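3.2 Work surfaces and the resting of tools

The second part of the study deals with where people put a brush down between strokes. Small workshops rarely plan for this. A jar or a can takes the brushes at the end of a session, but during the work itself a brush is set aside many times, and it usually goes wherever there is free surface within reach of the hand. We wanted to know how the surface affects this habit, and what the habit does to the surface.

The sessions were held in two shared workshops, one in Prorkville and one in Osholm. Both are used by people who repaint small household items such as trays, stools, picture frames and boxes. Members book a place by the half day and bring their own pieces. The rooms differ in size but are furnished alike, with white tables in the middle and shelving on the long wall. We began observing in May and stopped when we had 221 sessions, of which 6 were dropped from the analysis because the person left before opening any paint.

Members were told that we were looking at how the tables were used. They were not told that we were interested in brushes, and we did not ask anyone to change how they worked. Each person filled in a short form at the end, giving years of practice, the hand they paint with, and whether they had cleaned the table before leaving. Ornella Longo collected the forms in Prorkville and Gerardo Sorrentino did so in Osholm.

We sorted resting positions into three groups. In the first, the brush lies flat on the table. In the second, the bristles are held clear of the table by an edge, a lid or a folded cloth. In the third, the brush stands upright in a container. Flat brushes were coded separately from round ones. A wide flat brush is stable when laid down and does not roll, so there is less need to look for a support. Round brushes with a thin handle were more often moved to a lid or a jar after rolling once.

Laying the brush flat was the most common choice in both rooms. It was also the choice most often made without looking. People kept their eyes on the piece, moved the hand sideways and let go. Figure 4 gives an example of the first group, a flat brush with pale bristles and a mint-green handle lying across a white table. There is a small reddish-pink mark elsewhere on the surface. Marks of this size were entered on the table record in the same way as larger stains, with no attempt to say which tool or which session they came from.

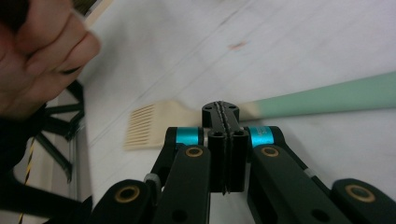
Figure 4. Flat brush at rest directly on the table, first group.

Table records were made on a printed outline of the tabletop, divided into squares. One record was made before the first session of the day and another after the last. Over the whole period we entered 410 new marks. Most fell in the squares along the front edge, on the side of the painting hand, which agrees with what members wrote on the forms. The back squares collected few marks and were mainly used for lids, cloths and pieces left to dry.

Members with long practice did not lay brushes flat less often than beginners. This was not what we had expected. Several of them explained on the form that they wiped the brush before putting it down and saw no reason to use a rest. Beginners tended to put the brush down still loaded, and then to pick it up again within a few seconds. The two habits look the same in the position data and can only be told apart by the marks.

We also tried a simple rest made from a notched strip of wood, following the pattern described by Orlandini for sign painters. The strip was placed at the front edge for 40 sessions in Osholm. It was used often in the first hour and less after that, when the front of the table filled up with cloths and lids and the strip was pushed back. Once it was out of easy reach, people returned to the tabletop. A second version, clamped to the table edge, was supplied by Amska, but it arrived too late to be included and will be reported separately.

Two limits should be noted. The tables in both rooms are white, so marks show up easily and members may take more care than they would at a dark or already stained bench. In addition, the outline method records the place of a mark but not its age within the day. Section 3.3 takes up the cleaning of the tables and compares the forms with the evening records.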